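Larnach hand-held gripper set
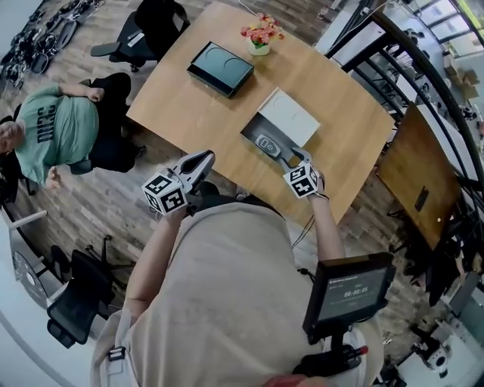
An operator wearing the set at a table, with the right gripper reaching into an open white box.

The Larnach hand-held gripper set is a pair of grippers carried in the operator's hands and used to record how small objects are picked up and put down. It is worn with a harness and a body-mounted monitor. The set is named after the workshop at Larnach where it was first put together, and most of what is written about it concerns its setup and upkeep. The usual reference is the maintenance guide compiled by Hiba Obeidat, last revised on 31st May.

Layout

Each gripper has two jaws, a grip for the hand and a white cube carrying black square markers. The cube lets the tracking software work out where the gripper is and which way it is turned. A thin cable runs back from the gripper along the forearm. The monitor sits low on the right side of the body and shows a timer, with smaller lines of text for status messages. The harness goes over both shoulders and is closed with plastic buckles.

The left and right grippers are mechanically the same, but their marker cubes are not interchangeable. Swapping them produces recordings in which the hands appear crossed. Early sets had no label inside the cube and the mistake was common. Later cubes have an L or an R moulded on the underside, where it can be read only with the cube off.

Setup

The harness is fitted first, with the grippers still on their rest. The shoulder straps are drawn up until the monitor no longer swings when the operator leans forward, and the cable is then clipped at the elbow with enough slack for the arm to straighten fully. A cable clipped too short pulls on the socket at the base of the gripper, and this is the most frequent cause of dropouts in the jaw signal.

The jaws are zeroed by closing them fully and holding them shut until the monitor shows a reading. They are then opened to the stop. On a set in good order the open reading is 1210 counts, and the guide allows a difference of up to 20 between the two hands. If the difference is larger, both grippers are zeroed again before anything is adjusted.

A short test recording follows. The operator picks up a small item, commonly something kept in a fitted tray, and puts it back. Fitted trays are favoured for the test because a jaw that is out of line will catch on the edge of the recess. The timer should start from zero and run without jumping. A timer that hesitates in the first few seconds usually points to a full storage card.

Routine care

The marker cubes are wiped with a dry cloth at the start of each day. Solvents dull the black areas and are not used. A cube with a scratched face or a lifted corner is replaced whole, as patching a face with a printed copy changes its size slightly and upsets the tracking.

Jaw pads are changed after 2000 closures, or sooner if they have gone shiny. The pads are held by a single screw from the outside. The pivot takes one drop of light oil at the same time - any more finds its way onto the pads. Harness webbing can be washed by hand once the monitor bracket is off.

Repairs

Cable faults account for most repairs. The cable is 485 millimetres long from the gripper to the first connector and is replaced as one piece. The old cable is left in place until the new one has been laid beside it, so that the routing through the grip can be copied.

Jaw springs weaken slowly. A weak spring shows up as a jaw that closes normally but comes back short of the stop, and zeroing does not cure it. Springs are changed in pairs, and the guide recommends doing both grippers so that the two hands feel the same.

Monitor faults are less common. A screen that goes blank when the operator turns at the waist generally has a loose plug behind the bracket.

Variants

The Kenutley version has a longer grip and a heavier spring. The Wumbei version uses a smaller marker cube and needs its own calibration file. Parts for both are supplied by Randon, although the Wumbei jaw pads have been out of stock since August and the standard pads are trimmed to fit.

See also

Fiducial marker
Parallel gripper
Strain relief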